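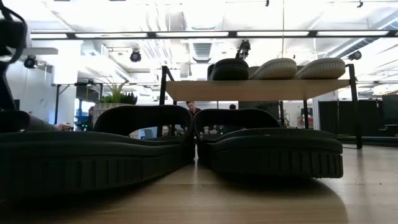 Footwear Table Assistant (part-time)
Drurell, Grusov site
Posted 27 December 2025

Drurell is hiring one part-time assistant to sort, pair and shelve slides and sandals at our Grusov site. The job is 27 hours a week and runs through the end of June. It may be extended.

What you will do

You will take slides out of storage, set them out on the tables, match left to right, and put them on the low shelves. Most of the stock is dark. Black and charcoal slides are easy to mix up, so you need to check the strap and the sole before calling two of them a pair. Singles go back on the table until the mate is found or the shoe is written off.

You will also wipe down the tables, keep the floor around them clear and write up the stock sheet at the end of each shift. We have 1,000 slides on the list now, and another 1,000 are due from Radalance in the spring.

The work room

The tables are in a shared room with desks and other workbenches. People will be working near you most of the day. The work is done standing, but you can use a stool for the stock sheet.
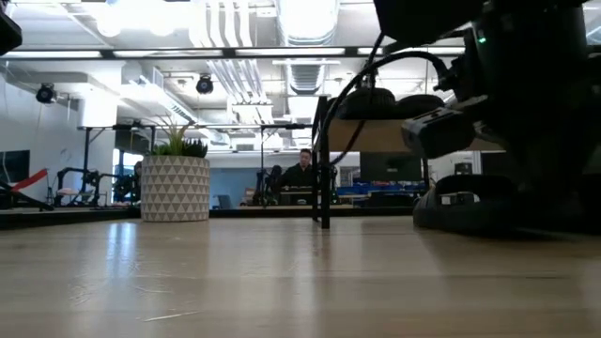 Work room, with the potted succulent on the near table.

What we are looking for

You can stand for long stretches and lift a 40-pound box.
You can tell close shades of black and gray apart under indoor lighting.
You put things back where the sheet says they go.
You are comfortable doing the same task many times in a shift.

Stockroom or shoe store experience is useful but not required. We will train you during the first week. Your trainer will be Tadeusz Pietrzak, who runs the tables now and will set your schedule.

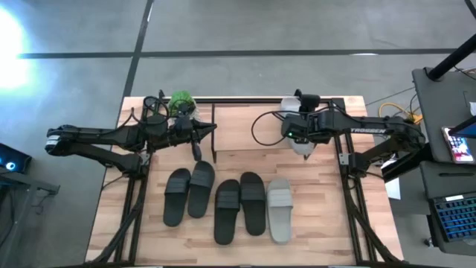

Slides set out on a bench. The light gray one has no mate beside it.

Pay and hours

Pay is hourly, every two weeks. Shifts start in the morning and can be split over four or five days. Closed-toe shoes are required in the room. There is a break room with a refrigerator, and parking is free behind the Jakubowski building.

How to apply

Send a resume or a short note about past work to Wiesława Domański, Drurell hiring office. Please include the days you can work and the earliest date you could start. Applicants we want to meet will be asked to come in for a one-hour paid trial at the tables.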